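From: Aminu Dauda
To: sellusville-homes list
Date: 2021-02-02
Subject: Re: Sealing stone counters, how often?

Manju Tiwari wrote:
> We moved into the Prajapati building in December and the kitchen
> has stone counters, which I have never had before. The previous
> owner left a bottle of sealer under the sink with no instructions.
> My neighbor says to seal every year. The man at the store said
> every five. Is there a test? Also, lemon juice left a dull ring
> next to the stove. Will sealer fix that?

Manju,

There is a test, and it takes half an hour. Put a spoonful of water on the counter in a spot you use a lot, leave it, then wipe it up. If the stone under it has gone darker, water is getting in and you should seal. If it looks the same as before, leave it alone for now. Do it in three or four places. By the sink and by the stove usually go first, and the back corners can last for years.

I would not go by a fixed schedule. Jitendra Khurana and I live in the same building, have the same stone from the same yard, and he seals twice as often as I do because he cooks more.

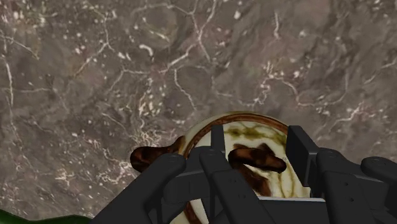
Your ring is a different problem, and sealer won't touch it. Acid has eaten the polish off, so the stone is probably marble or a limestone and not granite. Granite mostly ignores lemon. You can't always tell which you have by looking. A gray surface with thin white veins running through it like cracks gets sold under all kinds of names, and the name on the invoice may not match what it is. Put one drop of vinegar somewhere hidden, such as behind the toaster, and watch it for a minute. If it fizzes or leaves a dull spot, you have your answer. Wipe and rinse it right after.

For the ring itself, a small one can be worked out by hand with marble polishing powder and a damp cloth. Go slowly and stop to look. A big one needs a stone person. When I had mine done, Urkano charged me 116 dollars for two rings and a scratch, and they were in and out before lunch. Noemi Szabo used someone from Mirnico and paid 100 for one ring, so the prices are close.

On the bottle under your sink: if it has no date, throw it out. Old sealer can dry sticky, and getting it off is a lot more work than putting it on. When you buy new, get the kind that soaks in and leaves no film. Wipe it on, wait as long as the label says, and buff all of it off. People skip the buffing and then complain about haze.

Day to day, use dish soap and water. No vinegar sprays, no bathroom cleaner.

Shakuntala Nigam asked last year about replacing her counters outright over the same kind of mark. The quote was over 479 dollars just to take the old ones out, so try the powder first.

If the vinegar test comes out unclear, write back and say what it did.

Aminu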